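Zeteo 带托盘盖收纳盒使用感受:一只黄盒子,我从去年十月用到了现在

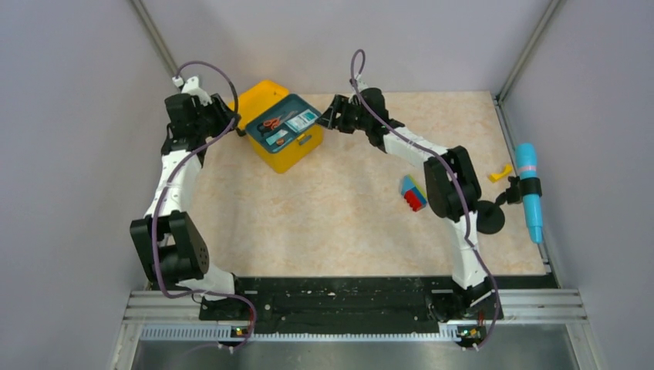 黄色盒身,蓝绿色托盘盖,盖上放着橙红色手柄的剪刀和一张白色卡片。

这篇拖了很久。去年10月把盒子买回来的时候就跟几位常来串门的读者说过要写,结果先是过年,后来又忙着换书架,草稿打开又关上好几回,到3月5日才算真正坐下来写。拖着也有拖着的好处吧,一样东西刚拆开的时候看什么都新鲜,用上几个月,哪里顺手、哪里别扭,心里就有数了。

先说我为什么会买它。我这个人做手工、拆快递、包书皮都在一张桌子上,东西永远摊着。剪刀用完随手一放,过一会儿就被纸压住了,然后开始满桌子翻,翻着翻着翻出三天前找的那支铅笔,很高兴,剪刀还是没找到。家里人说你买个笔筒嘛,笔筒我有呀!可剪刀插在笔筒里我老觉得别扭,刀尖朝下戳着底,抽出来的时候还会把旁边的尺子一起带出来。我想要的是一个能“放下”的地方,手一松,它就躺在那儿,下次一伸手还在那儿。

后来在 Palaniappan 杂货铺的网页上看到这一款,型号是3923,盒子在下面,上面那层盖子做成浅浅的托盘。店里颜色不少,有灰的、有米白的,还有一款墨绿很耐看。我在米白和黄色之间来回犹豫了两个晚上,最后选了黄盒身配蓝绿盖子。说起来有点孩子气,这个配色让我想起小时候学校门口文具店里的铅笔盒,那种一眼就能看见的颜色。到手以后越看越喜欢,放在浅米色、带大理石纹的台面上尤其跳,整张台面都跟着有了精神。要是你家里走的是素净路线,那我劝你老老实实买灰色,黄色这一款真的挺抢眼的。

盒身是塑料的,拿到手的第一感觉是比想象中扎实。我之前用过一只 Zimgate 的抽屉式收纳盒,外形很漂亮,抽屉一拉整个盒子跟着往前走,得拿另一只手按着。Zeteo 这只就没有抽屉,打开盖子往里放就是了,结构简单得很。边角摸着圆润,没有毛刺,我特意拿指腹沿着口沿摸了一圈,只有一个角上有一点点合模留下的细线,不刮手。刚拆封那天有些新塑料的味道,我敞着盖子在阳台上晾了一晚,第二天凑近了闻还有一丝,过了几天就没再注意到了。鼻子特别灵的朋友可能要多晾晾。

重点当然是这个托盘盖,我买它就是冲着这个去的。

我现在的用法是,托盘里只放当下在用的东西,剪刀一定在,然后是当天要用的卡片、标签之类的小纸片。盒子里面放不常用的:备用的胶带、橡皮筋、一小袋回形针、几卷包礼物剩下的丝带。这样分开以后,一天里头大部分时候根本用不着开盖子,伸手就拿,用完就放回去。别看就这么一点小变化,我翻剪刀的次数少了太多了。刚开始那几天还是会习惯性地往桌上一丢,丢完看见那个蓝绿色的盘子空着,又乖乖拿起来放过去(这大概就是颜色鲜艳的好处)。

托盘有一圈边,浅浅的,深浅我觉得拿捏得不错。再浅一点,小东西一碰就滑出去了;再深一点,拿卡片的时候手指就得往里抠。剪刀平躺进去刚好,我那把不是什么大裁缝剪,就是普通的家用剪刀,橙红色的手柄,跟盒子摆一起倒像是一套买的,其实是好多年前的老东西了。如果你用的是那种长刃的裁布剪,买之前请一定量一量,店家页面上的尺寸图画得有点简略,我当时是发消息去问的,客服回得倒是很快。

接下来说说不那么满意的地方,有几处,都不大。

头一样,托盘里放了东西以后再开盖,就得整个端起来。这个其实买之前想想也知道,可真用起来还是会觉得有点麻烦,尤其是正忙着,一只手捏着纸,另一只手要把托盘平平地端开,还得找地方放。我现在的办法是动手之前先想想今天要不要用胶带,要用就提前拿出来。偶尔忘了,就叹口气,端一次。有耐心的人不会在意,急性子的朋友恐怕要念叨。

再一个,盖子和盒身之间是直接搁上去的,没有卡扣。平时放在桌上没问题,拿着它走动就要小心。有一回我端着它从书房去厨房,想在餐桌上包东西,门口绊了一下,盖子滑开了半边,剪刀差点落到脚面上,吓得我出了一身汗。从那以后搬动之前我都先把剪刀拿出来收好。家里有小朋友的更要留意,敞口的托盘不适合放刀剪,放放彩笔、贴纸倒是很可爱的。

还有就是托盘里面没有分格。我一开始觉得是缺点,还专门去买了 Tevdale 的小分隔片想往里装,结果尺寸对不上,只好放到别的抽屉里用了。后来反倒习惯了没有分格的样子,剪刀放一边,卡片放旁边,想横着放竖着放都随我。要是你打算放耳钉、图钉这类细碎的东西,那还是另外配个小碟子比较好。

清洁方面很省心。蓝绿色的盖子不太显灰,黄色盒身沾了铅笔印会明显一些,我一般拿湿布擦一擦就掉。有一次蹭上了马克笔,擦了半天还留着淡淡一道,最后用一点酒精棉才弄干净,擦完颜色看着没什么变化。不过我只试过这么一次,也只擦了盒子底边很小的一块,不敢打包票说随便擦都行。

也有读者问过能不能叠着放。店家的说明上写最多可以叠4层,我手里只有这一只,没法替大家试。不过我想,叠起来以后中间那几层的托盘就用不上了,多少有点可惜。真想买好几只往高里摞的话,不如去看看平盖的款式,价钱应该也会便宜些。

价格嘛,我买的时候赶上店里做活动,比平时便宜了9块钱,加上运费,跟一顿简单的午饭差不多。单看一只塑料盒子,说不上便宜,超市里也有更实惠的。我自己觉得值,主要是这个盖子天天都在用,盒子反而像是附送的了。页面底下有1314条评价,我闲着没事翻了不少,夸颜色的最多,抱怨的大多也是开盖要先清空这件事,看来大家的感受都差不多。

包装顺便提一句,外面是纸箱,里面裹了一层牛皮纸,盒身和盖子之间垫了薄薄的泡沫纸,到手没有磕碰。泡沫纸我留下来垫茶杯去了。箱子里还有一张小小的说明卡,写着不要放在高温的地方、不要进洗碗机。我倒是没想过把它放进洗碗机,不过既然写了,也转告给大家。

适合谁买呢?我想,像我这样手边总有一两件东西反复拿起放下的人,会很喜欢它。做手账的、包书的、常在桌上拆拆剪剪的,都可以考虑。如果你要的是把东西统统藏起来、桌面上一样都看不见,那这个托盘盖对你来说就没什么意思,买个平盖的大盒子更合适。还有喜欢带着工具满屋子走的朋友,请选带提手和卡扣的,别学我在门口绊那一下。

打分的话,颜色和托盘我给得很高,开盖的方便程度要扣一点,没有卡扣再扣一点,总的来说还是愿意推荐的。我妹妹上回来家里,看了几眼就问我在哪儿买的,我把链接发给她,她挑了墨绿色,到现在还没告诉我用得怎么样。等她用上一阵子,我再来补几句深色款耐不耐脏。

有用过同款的朋友欢迎留言,特别想知道有没有人找到尺寸合适的分隔片,型号和在哪家店买的都请写上,我好去下单。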